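Gurnstead Storage and Workbench Forum
Board: Small Parts and Open Trays
Topic: Proposed standard for open-top boxes on shared benches

Posted by bench_secretary
26 April 2023
Members are invited to comment on the draft standard before it is adopted in June. The draft recommends white open-top boxes in two heights, low and tall, with a printed square marker on the front wall. Lids are excluded. The full text is in the document section under Consuelo Magaña's name.

Posted by Heris_65
I support the draft in general. I must object to the exclusion of lids. Our stockroom holds 1,592 small fittings, and dust is a continuing problem. The Roteo boxes we purchased last year have lids and have given satisfactory service.

Posted by c_magana
Thank you for the comment. The standard applies to boxes in use on a bench – storage on shelves is outside its scope. Lids may be kept for the stockroom.

Posted by murin_stores
We request clarification on Section 2. It requires the marker on the front wall, "centered where possible." Our labels are 85 mm wide and do not fit the low Murín box without folding over the rim.

Posted by Heris_65
A folded label is not acceptable under the present wording. I would also note that the draft does not say whether boxes of different heights may share one bench. In my view they should be separated.

Posted by c_magana
I do not agree. Mixed heights are workable when the low boxes are kept toward the front and the tall box stands farther back. A smaller label is preferable to a folded one. 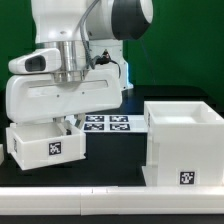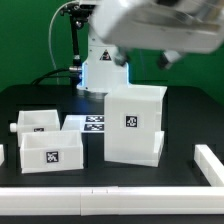

With regard to Section 4, the draft permits a flat tray to be kept among the boxes. Members who want this removed should reply before the text is closed.

Posted by murin_stores
We would keep the tray. We will reorder labels in the smaller size and ask that the 190 boxes already labeled be accepted until they are replaced.

Posted by Heris_65
My objection to mixed heights stands and I ask that it be recorded. I have no objection to the tray.

Posted by bench_secretary
Both points are recorded. The request concerning existing labels will be added to Section 6.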